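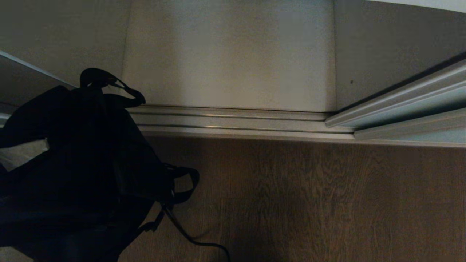
Semana rara. El planificador de agarres de Skitden sigue sin entender las asas. Si el asa es negra y la tela tambien es negra, la nube de puntos sale con agujeros y la segmentación se come media correa. Subí el umbral de confianza a 62, peor. Lo bajé, falsos positivos en cualquier pliegue.

Lo que medio funciona – ajustar una curva al borde y muestrear 12 poses sobre ella, descartar las que chocan y quedarse con la mejor. Tarda 200 ms, aceptable. Los cables delgados por el suelo son otra historia, el mapa de colisiones ni los ve. Apunté un filtro aparte, sin empezar.

Ah, y el nodo de Ornau se cae si le cambio los parámetros en caliente. Desde enero así. Reinicio y listo, ya lo miraré.

Pendiente: subir la rama, borrar los logs viejos, contestar a los de Benavides que preguntan por el simualdor.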